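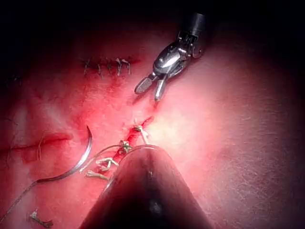
The open afternoon at the Prunholm training centre was arranged in four stations, and the suturing station was the one most of us had come for. Visitors were taken through in small groups, starting at two in the afternoon, with a fixed slot at each station and a short talk before anything moved. The practice work is done on skin-like pads, and the one in use during our slot had already seen plenty of service: a closed row of stitches higher up, a second slit to the left, and a central incision with several knots along it and the upper end still unstitched. The curved needle was lying on the surface beside the knots with the jaws of the metal instrument open and empty above it, so the first thing we were asked to think about was how to pick it up.

Barry Haworth, who runs the technical side at Prunholm, gave the talk. He kept to the mechanics. The operator sits at a console in the same room and moves two hand controls. The arm copies the movement at a reduced scale, which the operator can change with a pedal. The instrument shaft only rotates and slides; nearly all the fine direction work is done at the wrist joint, through cables that run up the shaft to motors in the base. Cable tension is checked at the start of each session. Prunholm retires a training instrument after 600 sessions, whatever condition it is in, and the old ones are stripped for parts.

The grip surfaces came up early in the questions. The inner faces of the jaws have a fine crosshatch to stop the needle turning when force is applied at the tip. It also marks the thread. Haworth said that trainees who hold suture material in the needle jaws weaken it, and that a good share of the frayed ends seen on practice pads come from this habit. He would like a second jaw pattern for thread handling, but that means changing instruments part way through a stitch, and the exchange takes longer than most trainees are willing to wait.

Montserrat Robles then took the console for the demonstration. She trains theatre staff and has used this model, the Cabrera, for several years. Her commentary was brief. She gripped the needle behind the middle of its curve, set it square to the incision, and drove it by rotating the wrist with very little travel of the arm. The return pass was slower. On the monitor the movement looked continuous, but on the console log, which was shown on a second screen, it broke up into short steps with pauses between them. She ran one stitch at the normal scale and one at the finest setting. The second took more than twice as long and I could see no difference in the result.

There is no force feedback on this version. The operator judges tension from the way the thread and the pad behave on the screen. Robles regards this as a matter of training. Aoi Tsuchiya, who was in our group and works on sensors, did not agree, and the two of them spent most of the remaining slot on it. Tsuchiya's argument was that a visual cue arrives after the load has been applied, and that even a crude signal at the hand control would shorten the learning period. Robles answered that crude signals had been tried at Prunholm and the trainees switched them off. No figures were offered by either side.

The other three stations can be covered quickly.

The instrument workshop had a test bench that opens and closes a set of jaws 2000 times and records the closing force at intervals. Ronaldo Dumlao explained the traces. Force falls slowly over the first 1000 cycles and then holds steady, so new instruments are run in on the bench before issue. The bench is noisy and the talk was hard to follow from the back.

The pad room makes the practice material in layers of different stiffness. Samples were passed round. The supplier, Collirau, changed the top layer in April and the new one tears less at the needle entry. The older pads are being used up first.

The last station was a software session on Plirnutar, the package that records console movements and plays them back for review. Chathurika Uddin showed two recordings of the same exercise side by side, one by a trainee in the first week and one by an instructor. The path length of the needle tip was the clearest measure. Time to completion was less useful, as a fast trainee can leave poor spacing. The package does not yet measure knot quality and this is still marked by eye.

A few practical points for anyone going next time. Groups should be smaller at the suturing station, where only the front row could see the pad directly. The monitor is adequate but sits to one side of the console. Questions are best kept for the workshop, where the staff have more time. Bags go in lockers at the entrance and the lockers take a coin. Parking is behind the building, and the side door is locked at five.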